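Flarnevora Hứa Eau de Parfum

A soft, green, slightly smoky fragrance for slow mornings and long evenings

Some perfumes come into a room ahead of you and tell everyone your business. Hứa is a quieter sort of companion. It opens with bergamot and crushed fig leaf, a little bitter, a little milky, like snapping a twig in somebody's garden while you wait for the coffee to be ready. Give it 20 minutes on the skin and the tea comes up, black and faintly smoky, with a spoonful of honey stirred through it (only a spoonful, we promise, as we are not fond of sticky perfumes either).

By late afternoon you'll be down to the base, and that is the part our customers write to us about. Cedar, dry hay, a touch of vanilla husk and a clean musk that sits close, the way a favorite sweater does. It lasts through dinner on most people and well into the next day on a wool scarf! 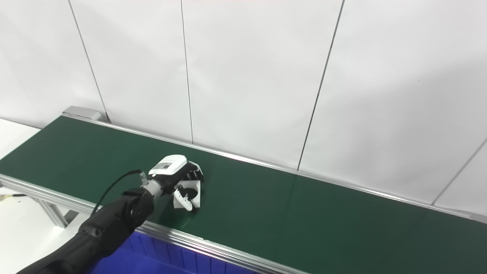 Hứa belongs to our Filleck collection, alongside Flirnosska, its darker and rather moodier sister. If you already wear Flirnosska and love the plum and leather in it, you may find Hứa a bit shy at first. Try them together, one spray of each, Flirnosska underneath. We didn't plan them as a pair, but plenty of us in the shop now wear them that way from November right through to spring.

How to wear it: 2 sprays are enough for daytime, one at the base of the throat and one inside the elbow. Let it dry on its own and please don't rub your wrists together, however tempting that is. It's lovely brushed through the ends of the hair, too.

Notes
Top: bergamot, fig leaf, pink pepper
Heart: black tea, honey, orris
Base: cedar, hay, vanilla husk, musk

Details
Eau de parfum, natural spray
Item no. 1699
Batch size: 3000 bottles
Suitable for anyone who likes it
Store away from sunlight and radiators

Every bottle comes boxed with a small sample vial of the same scent, so you can try it for a day or so before opening the big one. Unopened bottles can be returned.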